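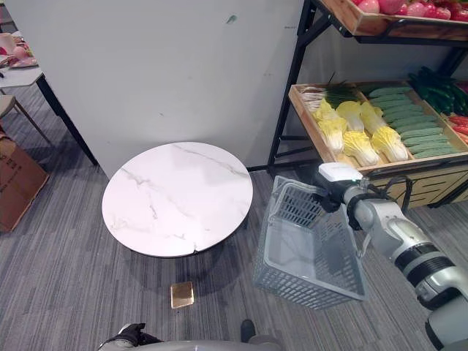 フレイザー・ハルデーン(Fraser Haldane)、「Porker」復帰決定おめでとう!!! 朝イチで公式の発表を読んで電車で変な声が出ました。シーズン5の途中で姿を消してからずっと待ってたので、まだちょっと信じられないです。発表の動画で座ってた控室のセットがまた良くて、写真のみたいな白い大理石柄の丸い天板のサイドテーブルに、例の赤いマグをどんと置いて喋り出すんですよ。あの間の取り方! うすいグレーの筋が入った感じまで似てて、テーブルを見ただけでにやけます。復帰の経緯とか新シーズンの予想とか、なんでも語りましょう。
投稿者:豚足ミルフィーユ 2021年4月14日

2:ゆず七味
スレ立てありがとうございます! 昼休みに動画を3回見ました。「ただいまとは言わないよ、鍋を忘れただけだから」で泣きました。あの人、降板のときも最後の台詞が鍋の話だったんですよね。覚えてて言ってるとしか思えない。

3:夜更かし観測員
水を差すようで悪いけど、発表文には「出演」としか書いてないよ。レギュラーかゲストかは書いてない。原文だと appear であって return じゃない。喜ぶのは6月の初回を見てからにしたい派です。

4:豚足ミルフィーユ
>>3
えー、でもキービジュアルで真ん中にいるじゃないですか! ゲストを真ん中には置かないと思う……置かないですよね?

5:夜更かし観測員
>>4
シーズン3のときのヤクブ館の大家さん、真ん中にいたけど出たの2話だけだったよ。

6:豚足ミルフィーユ
ああああ大家さん。忘れてた。でも大家さんの回は神回でした。

7:ベランダ組
私はレギュラー説に一票です。撮影場所のヤクブ館(Yakubu)の部屋割りが公式サイトに出ていて、22号室の名札がフレイザーに戻ってるんです。前シーズンまで物置扱いだった部屋ですよ。ゲストのためにわざわざ片づけないと思います。窓から中庭が見えるいちばんいい部屋なのに、なぜ物置にしていたのかもずっと謎でした。

8:ゆず七味
>>7
22号室!!! それは気づかなかった、天才ですか。いま見てきました。名札の字、本人の手書きですよね? Fの横棒がやたら長いやつ。

9:kurage_no_hone
カスポート(Kasport)との契約の話は誰もしないの? 降板の原因って結局あれでしょ。番組のスポンサーがプリムス(Primus)なのに、フレイザーが個人でカスポートのジャージを着て台所に立ったから揉めた。当時のファン掲示板はその話ばかりだった。

10:夜更かし観測員
>>9
それは当時から言われてるけど、番組も本人も認めてないよね。本人のポッドキャストでは「疲れたから休む」としか言ってない。ジャージ説は面白いけど、ソースが個人ブログ1本しかない。

11:kurage_no_hone
>>10
ポッドキャストで本当のことを全部言う芸能人なんていないと思う。ジャージの回だけ再放送で胸のあたりがぼかされてるのは事実だよ。録画を見比べたから。

12:ベランダ組
>>11
ぼかしは私も確認しました。ただ、あの回はロゴ入りのものが全部ぼけていて、冷蔵庫に貼ったピザ屋のマグネットまでぼけています。フレイザーだけ狙い撃ちというのは違う気がします。

13:kurage_no_hone
マグネットまでは見てなかった。それは認める。でも契約がゼロ関係とは思わないけどね。

14:もちもち定規
初めて書き込みます。シーズン4から入った新参です! フレイザーさんの回でどれか1話だけ人に薦めるならどれですか? 姉に見せたいのですが、姉はリアリティ番組が苦手で、喧嘩の場面が始まると部屋を出ていきます。

15:豚足ミルフィーユ
>>14
ようこそ!! 喧嘩なしなら絶対に停電の回です。ろうそくだけで全員分のオムレツを焼いて、途中で何も見えなくなって、みんなで黙って食べるだけの回。あれで落ちた人を何人も知ってます。

16:ゆず七味
私は停電回より合唱の回を推したい。フレイザーが低音パートを覚えてこなくて、ずっと「ムー」だけで押し切るやつ。笑いすぎて腹筋がおかしくなりました。

17:夜更かし観測員
合唱回は後半に大喧嘩があるからお姉さん向きじゃないと思う。停電回に賛成。ここは意見が一致したな。

18:もちもち定規
ありがとうございます! 今夜ろうそくの方を見せてみます。

19:ベランダ組 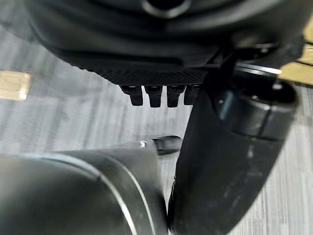

黒いパーツの下側。細かいダイヤ柄の面と、小さな黒い突起

新シーズンの予告、最後の一瞬だけ流れる音楽に気づいた人はいますか? シーズン1のエンディングのピアノ版だと思うのですが、テンポが遅いので自信がありません。耳のいい方お願いします。

20:ゆず七味
>>19
聴きました! シーズン1のEDです、間違いないです。左手が同じ。ちなみにサントラには未収録なので、フルで流れたら事件ですよ。

21:kurage_no_hone
左手は似てるけど、右手のメロディは合唱回の挿入歌じゃない? 混ぜてると思う。

22:ゆず七味
>>21
うわ、本当だ。混ざってる。あなたとはジャージの件では分かり合えないけど、これは完全に同意します。

23:豚足ミルフィーユ
ファンクラブの先行上映会、応募した方いますか? 定員1000人です。私はさっき申し込んで、受付番号が1034でした。抽選だから番号は関係ないはずなのに、定員を超えてるのを見ただけで胃が痛い。

24:夜更かし観測員
>>23
抽選だから大丈夫。私は申し込まない。配信でひとりで見て、レギュラーじゃなかったらここに長文を書きにくる。

25:豚足ミルフィーユ
>>24
レギュラーだった場合も長文をお願いします! 読みたいです!

26:夜更かし観測員
わかった、どっちでも書く。あとフレイザーの出番が多かったら、大家さんの話を持ち出したことは謝るよ。

27:もちもち定規
報告です。姉、停電の回を最後まで見ました。部屋を出ませんでした! オムレツのところで「この人は次も出るの?」と聞かれたので、キービジュアルの真ん中の人だよと教えておきました。明日は二人で次の回を見ます。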